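I started Hevard after spending the better part of a year sorting out an aunt's affairs from a kitchen table two provinces away. She'd done a lot of things right. There was a will, and it was signed properly, and I even knew which drawer it was in. What I didn't know was which bank had her chequing account, whether the cottage insurance was paid up, or why a company called Dukum sent her a letter every October. (It was a burial plot. She'd bought it in her forties and told none of us.)

So that's where this business comes from — the drawer, really, and all the stuff that isn't in it.

## What we do

We help people who've been named as executors. Some come to us years ahead, when a parent has just asked them and they've said yes without knowing what they said yes to. Most come in the first few weeks after a death, usually with a shopping bag of mail.

We aren't lawyers and we don't write wills. If you need one, or there's a fight brewing over the one you've got, I'll tell you to see a lawyer and I'll mean it. What we do is the slog:

- finding accounts, policies and pensions, and writing to each of them
- putting together the list of assets and debts you'll need for probate
- working out which bills have to be paid now and which can wait
- keeping a running ledger, so you can show the beneficiaries where every dollar went
- cancelling things, which takes longer than you'd think possible (phone companies, I'm looking at you)

You stay the executor. You sign everything and you make the decisions. We do the chasing, the filing and a fair bit of sitting on hold.

## How we work

The first call is free and it's usually me on the other end. I'll ask you a bunch of nosy questions and you can say "no idea" to all of them, lots of people do. After that we send you a written quote with the hours broken out. Our starter package is $400, and it gets you a full document search list, a set of letters ready to sign and a calendar of deadlines for your province. Plenty of families stop right there and do the rest themselves, and good for them!

If you'd like us to stay on, we bill by the hour and send a statement every 21 days. I picked that number years ago to suit our old bookkeeping program and never changed it.

We don't take commissions from funeral homes, realtors or anybody else. We get asked for a referral now and then and we'll give you two or three names, and what you do with them is up to you.

## Who's here

There were two of us at the start, in a rented room above the Endix print shop. Now there are six, plus a very patient accountant who comes in for tax season. Between us we speak English, French, Farsi and enough Portuguese to get through a bank appointment.

In our fourth year we joined up with Mazandarani, a small bookkeeping office down the hall that had been doing estate ledgers long before we showed up. Their clients became our clients and their filing system became our filing system, thank goodness, as ours was mostly coloured folders and hope. As of this spring we've worked on 1027 estates together. The smallest was a savings account and a canoe. The longest took 29 months and had property in three countries, and I still get a card from that family at Christmas.

## Coming to see us

We're on the ground floor now, with a ramp at the side door and free parking behind the building. Bring whatever you've got, in whatever state it's in. Please don't sort it first — people throw out the one envelope we needed, and then we're writing letters for a month to get another copy. If you can't come in, we'll do it by phone or video, and we can send a courier for the paper. Evening appointments are fine too, just ask when you call.
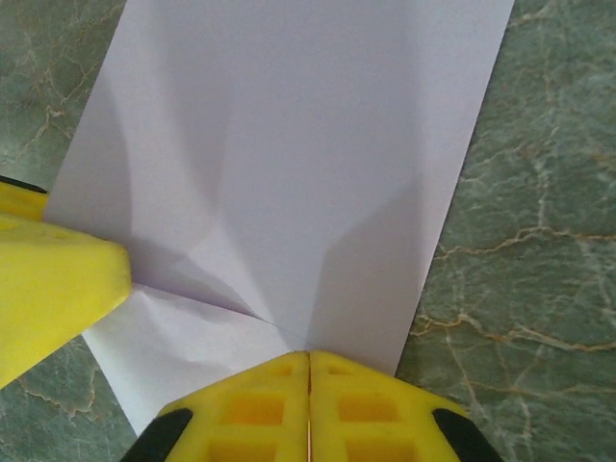

And if you've only just been asked to be somebody's executor and nothing needs doing yet, call anyway. I'll mail you the question list we use on that first call, and you can go through it together over a cup of tea while they're still around to tell you about the burial plot.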